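Floors Under Our Feet
Everyday Things Explained
Reading level: ages 8 to 11
Text by Dragica Nikolaidis

What is a tiled floor?

A tiled floor is made of many flat pieces set side by side. Each piece is called a tile. Most floor tiles are square or rectangular, but some have six sides, like the cells in a honeycomb.

People have covered floors with tiles for thousands of years. The ancient Romans made floors out of very small colored stones. A floor or picture made that way is called a mosaic. Some Roman mosaics can still be seen today, with fish, dogs and sea monsters on them.

You have probably walked on tiles this week. They are common in kitchens, bathrooms, school hallways, stores and train stations. These are all places where water gets spilled or where many people walk.

What are tiles made of?

Many floor tiles are made of clay. Clay is a kind of very fine earth. When it is damp you can press it into a shape, and when it has been baked hard it keeps that shape for good. Things made this way are called ceramics. Your cereal bowl may be ceramic too.

Porcelain tile is a kind of ceramic tile. It is made with finer clay and baked at a higher heat, so it is harder and soaks up very little water.

Other tiles are cut from stone, such as marble or slate. Stone tiles are not baked by people. The rock formed in the ground long ago, and workers saw it into thin slabs. There are also tiles made of glass, cork, concrete and vinyl. Vinyl is a bendy plastic. If a tile feels a little soft and is easy to bend before it is put down, it may be vinyl.

How is a clay tile made?

At the Zurico tile works, the clay arrives by truck. It is mixed with sand and other ground-up minerals, and then it is crushed into a powder. The powder is slightly damp, like sand that is good for building castles.

A big press squeezes the powder into a flat tile. The new tile holds together but would crumble if you dropped it. It goes through a dryer, where the air is at some 200 degrees, and most of the water leaves the clay.

Next comes the glaze. Glaze is a liquid that contains very finely ground glass. It is sprayed or poured over the top of the tile. The color and pattern are often added at this stage, and a printer can be used to make a clay tile look like wood or marble.

Last, the tile goes into the kiln (you can say "kill" or "kiln"; people say it both ways). A kiln is a very hot oven, much hotter than the one in your kitchen. Inside it, the glaze melts and spreads into a thin coat. As the tile cools, the coat hardens. The bottom of the tile has no glaze on it. It is left rough so that it will stick well to the floor.

Tiles from one batch can be a tiny bit lighter or darker than tiles from another. Tile setters often open several boxes at once and mix them, and then the difference is hard to notice.

Looking at color

Tiles come in almost any color. Light ones make a small room seem bigger and brighter, because they send more of the light back up into the room. Dark ones soak up more of the light. Very pale floors show mud and dark hairs easily, and very dark floors show dust and crumbs. Many families choose something in between, or a pale color that has a little gray in it. 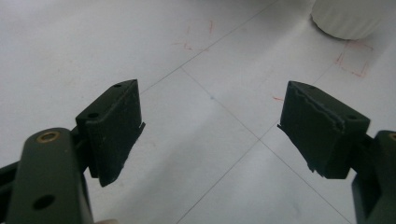

Floor tiles in a pale white-gray.

How do tiles stay in place?

Tiles need a flat, solid base. If the base has bumps or bends when people walk on it, the tiles can crack. The tile setter checks it with a long tool called a level and fills in any low spots.

Then the setter finds the middle of the room and draws two lines that cross there. The first tiles go where the lines meet. Starting in the middle means that any tiles that have to be cut end up along the walls.

The setter spreads a kind of cement called thin-set over a small part of the floor. It is combed into ridges with a flat tool that has teeth along one side. This tool is a notched trowel. Each tile is pressed down into the ridges and moved a little from side to side, which helps the thin-set cover the back.

Small plastic crosses called spacers go between the corners of the tiles. If the spacers are 3 millimeters wide, all the gaps will be 3 millimeters wide too. Without spacers, the rows would slowly drift and stop being straight.

The thin-set has to harden before anyone walks on the floor. This often takes a day. After that, the spacers are pulled out.

What is grout?

Grout is the material in the lines between the tiles. It starts as a powder, like cake mix, and is stirred with water into a thick paste. The setter pushes it into the gaps with a flat rubber tool called a float. Then the extra grout is wiped off the tiles with a damp sponge.

Grout does several jobs. It keeps dirt and crumbs from falling between the tiles. It supports the edges, which are the parts of a tile that chip most easily. It also makes the floor easier to sweep.

Grout can be almost any color. If it matches the tiles, the lines are hard to see and the floor looks like one large sheet. If it is much darker or lighter, you see every square.

How many tiles does a floor need?

You can work this out with multiplication. In the kitchen of the Mladenović family, each row has 14 tiles, and there are ten rows.

14 x 10 = 140

The kitchen needs 140 tiles. The family should buy some extra, because tiles can break while they are being cut. It is also useful to keep a few in a closet for later. If one cracks in a few years, the store may not sell that tile anymore.

This way of counting only works if the room is a rectangle. If the room is shaped like the letter L, split it into two rectangles, count each one, and add the two answers.

Why does a tile floor feel cold?

Take off your socks and stand with one foot on a tile and the other on a rug in the same room. The tile will feel colder. If you measured them both with a thermometer, though, you would probably find they were at nearly the same temperature.

Your foot is warmer than the floor, so heat moves out of your foot and into whatever it is touching. Heat moves into tile quickly. It moves slowly into a rug, where there is a lot of air trapped between the fibers. Your skin notices how fast the heat is leaving, and that is why the tile feels cold. In January you may not enjoy this. In a hot summer, many people and a lot of dogs do.

Are tiles slippery?

They can be, mostly when they are wet. Water makes a thin layer between your foot and the tile, and your foot cannot grip. Tiles made for showers and swimming pools are often rough or bumpy on top. Small tiles help as well. They have more grout lines, and grout is rougher than glaze.

If you spill something on a tile floor, wipe it up right away and tell other people in the room to watch their step.

Cleaning a tile floor

Sweep first. Grit that is left on the floor can scratch it when it is pushed around by a mop. Then mop with warm water and a little mild soap. Change the water when it looks gray. Grout has tiny holes in it and can hold on to stains, so it may need a scrub with an old toothbrush.

Some cleaners are too strong for stone tiles. Vinegar, for example, can leave dull marks on marble. Ask an adult before you use any cleaner.

Try it yourself

You will need squared paper, two colored pencils and a ruler.

Draw a rectangle on the squared paper. This is your room. Each square is one tile.
Color the squares in a pattern. You could try a checkerboard, stripes, or a border around the outside.
Count how many tiles of each color you used.
Now draw the same room again and use larger tiles, each one made of four squares. See if they fit or if some have to be cut at the walls.

Words to know

Ceramic: made of clay that has been baked hard
Glaze: a glassy coat on the top of a tile
Grout: the filling between tiles
Kiln: a very hot oven for baking clay
Mosaic: a picture or pattern made of small pieces
Spacer: a small piece that keeps the gaps between tiles even
Thin-set: the cement that holds tiles to the floor

Next in this series: Carpets and Rugs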